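From: Arna maintainer
To: tidura-users
Date: August 6, 2024
Subject: Re: [tidura-users] How many tabletop layouts before it's worth training?

> We're setting up our first pick-and-place run in the simulator and I'm
> trying to work out how many layouts to generate before we burn time on
> training. Right now we have a few hundred, all made from the same small
> set of boxes and cans. Loss looks great, and then the policy falls over
> as soon as we drop in something with a handle. Is the answer just more
> layouts, or more kinds of objects? Also, does anyone bother with clutter
> at the edges of the view, or do you keep everything nicely inside?

Oh, I have been waiting for somebody to ask this! We just finished the second round of generation for Arna and I've been buried in exactly these questions since spring.

Short version: more kinds of objects first, then more layouts. Our first round was 3000 layouts built from blocks and cylinders, and I was so proud of it. It trained beautifully and it had no idea what to do with a cup. For the second round we threw the old object list away and filled the library with odd stuff, and we ended up with 3136 usable layouts. Nearly the same size of set, and a completely different policy at the end of it.

By odd stuff I mean shapes that make the grasp planner think. We put 10 objects in every layout, drawn from the whole library, and let the sampler scatter them over a plain white tabletop. You get a striped cylinder lying on its side in the same layout as a trophy cup with two handles, an hourglass, a flat polished stone and a planter with leaves sticking out past the rim. I love the hourglass. Clear sides, solid caps, a waist in the middle — it's three grasping problems in one object.
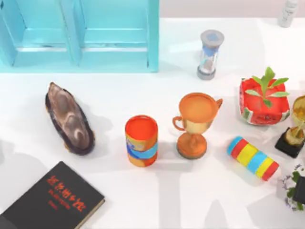
Settings that mattered for us

1. Edge placement. Yes, please do bother with it! We let objects run past the border of the view on purpose. In the layout I pasted in, the black book goes off the bottom, and there's a gold trophy and a flowering plant on the right that you only get part of. Our first round kept everything inside a safe margin, and the policy treated any half-visible object as background. Set edge_margin to zero and leave it there.

2. Furniture. The turquoise shelf unit comes from the Skála asset pack, which we load as fixed geometry. It eats a good piece of the table, and that's the point, as the planner has to learn that some parts of the workspace are just not available. We put a fixed piece in one layout out of 2 and that felt right. When we tried it in every layout, the approach paths all started coming from the same side.

3. Near-neighbors in color. The sampler has a flag that pushes objects of similar color next to each other. Turn it on. An orange canister right beside an orange trophy is a great example to have in the set, especially when you're training from language instructions like "pick up the orange cup." Our labels were sloppy there at first and we had to go back and add shape words to every one of them.

4. Shadows. Leave them soft, but vary the light position. We had a bug for a while where the light never moved, and I think the network was partly reading object height straight off the shadow. I never proved it. If somebody has, I'd love to see the plots.

5. Saving the start state. Render and store the table before the arm is loaded. It costs next to nothing, and when a rollout looks strange you can pull up the starting layout and check whether the problem was there from the beginning (interpenetrating meshes, mostly, in our case).

On your actual question about numbers: with a few hundred layouts I would go ahead and train anyway, just to shake out the pipeline. Don't read anything into the success rate. Then swap the object library, regenerate, and compare. The folks at the Irkunham lab went the other way and kept a small library with a huge number of layouts, and their results on boxes are better than ours, so if boxes are all you'll ever handle, ignore me.

One thing I haven't sorted out is plants. Thin leaves and small blossoms make terrible collision meshes. At the moment we wrap each plant in a simple hull, so the gripper stops well short of the leaves and the demonstrations look a bit timid. Tidura has an option for splitting a mesh into convex pieces, but it slowed generation down so much that I gave up. If anyone on the list has decent settings for that, send them over!

The object list and the sampler config go up in September, once I've finished checking the licenses on the asset packs. If you want the config sooner, write to me off-list and I'll send you what we have — comments and all, some of them pretty grumpy.

Happy generating,

the Arna maintainer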